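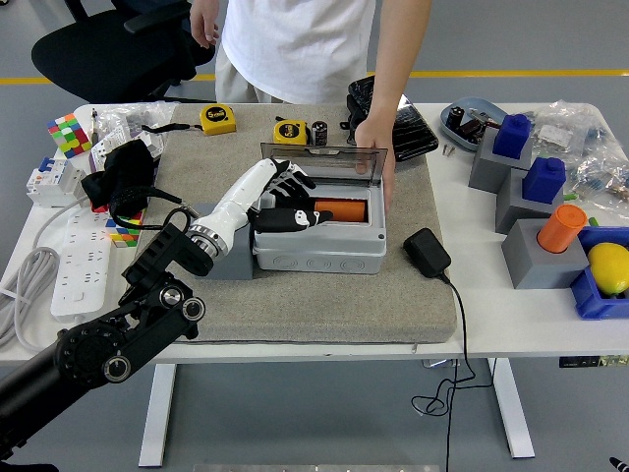

Can you use a plastic junction box with a hinged lid to store small parts on a workbench?

Any junction box with a flat bottom and a lid that stays up by itself will do the job, as long as you plug the cable openings and never plan to wire it up afterward.

6 min read

benchgremlin
March 17, 2025
I'm clearing off the bench and would like a second opinion before I buy a stack of something I'll regret. The plan is gray plastic junction boxes with the clear tinted lid, one per kind of part, parked on the felt mat. I looked at real parts organizers at Majumder and they were either the size of a lunchbox or priced like a small boat. The boxes I'm considering are from Lenduneck, 285 mm on the long side. Does anybody here do this, and do the hinges survive?

oddsandends_ray
Did it for years. The hinges are fine. What goes is your belief that you'll remember what's in each box. Through a tinted lid every small dark part looks like every other small dark part, so you end up opening all of them anyway, like an advent calendar for people who need a capacitor.

Label the front edge. Not the lid. You'll have the lid flipped back when you need to read it.

tin_lid_tessa
Going to disagree with the whole premise. A box with a lid is where parts go to be forgotten. Use an open dish. I see a blue oval one on the right of your table with little black components in it, and I'd bet you could put your finger on any one of those faster than anything under a hinge.

oddsandends_ray
An open dish is great until you sneeze.

tin_lid_tessa
Then sneeze the other way. I've managed it my entire adult life.

benchgremlin
The dish is for whatever I'm working on that evening. It's a good dish. It does not scale. I had three dishes going at one point and it was like running a very dull tapas place.

Periklis Chatzigeorgiou
I am an electrician, so I will be the boring one. Please do not store things in a box and later put that same box on a wall. I opened one in a garage in Brastasville that had been somebody's screw bin in its previous life, and a few of the screws had stayed on as tenants. Pick its career and leave it there.

As storage they are good. Look at the lid before you buy. Some open all the way and lie back, some stop halfway and drop on your knuckles as soon as you have both hands busy. Try it in the store with the box empty, on a flat shelf. If the lid pulls the whole box over backward, put it back.

benchgremlin
That last bit is what I was after, thank you. I've been holding the lid open with my left hand and it gets old.

felt_and_fury
Can we talk about the mat? Everyone skips the mat. Gray felt is lovely for not scratching things and for stopping round stuff from rolling onto the floor. It is also where every snipped wire end on earth goes to retire. I vacuumed mine with a sock over the nozzle and got back enough copper to feel briefly wealthy.

Rubber is better for electronics. Felt is better for everything else. I've said this in four threads and been ignored in four threads.

tin_lid_tessa
Five now.

oddsandends_ray
I like felt. You can slide a full box toward you without that noise.

felt_and_fury
What noise?

oddsandends_ray
You know the noise.

benchgremlin
The mat stays. It came with the table in spirit if not in fact. Next problem: tape measures. Both of mine are 5m and yellow, and neither one has a home. Whatever box I put them in is immediately full of tape measure.

Periklis Chatzigeorgiou
Hang one on a hook and put the other in the car. You will want it there the next time you are looking at a shelf in a store and guessing.

tin_lid_tessa
The man's right. A tape measure is not a part, it's a tool, and tools don't go in with parts. Same for small screwdrivers. Mine stand in a mug.

plornow_owner
Coming in from the other side of this: I bought the Plornow drawer cabinet, the one with 120 drawers, precisely so I wouldn't have to think about any of it. I now have a cabinet where a third of the drawers say MISC. If you buy boxes, buy 3 and wait a month. You'll find out what you own a lot of. For me it was washers. I have no memory of ever wanting a washer.

oddsandends_ray
Strong agree on starting small. Also the smaller Lenduneck, the 135 mm one, is the better size for anything you pick up with fingertips. In the big one the parts migrate to the far corners and you're in there up to the wrist.

benchgremlin
Hm. I had it the other way around, big box so I can get a hand in.

oddsandends_ray
Big for things you grab, small for things you pinch.

tin_lid_tessa
Or a dish.

felt_and_fury
Cords. Put the power strip at the edge and keep the adapters off the mat. An adapter in the middle of the bench takes up the best seat in the house and contributes nothing.

benchgremlin
Fair, mine's sitting right next to the box. OK, current plan: two small ones, one big one, labels on the front edge, tape measure on a hook. Felt remains, over objections. I'll wait the month and report back on what my washers turn out to be.

plornow_owner
My money's on wire nuts.

Periklis Chatzigeorgiou
Blank plugs for the cable openings are sold by the bag, and they need to match the hole size. Bring the box with you.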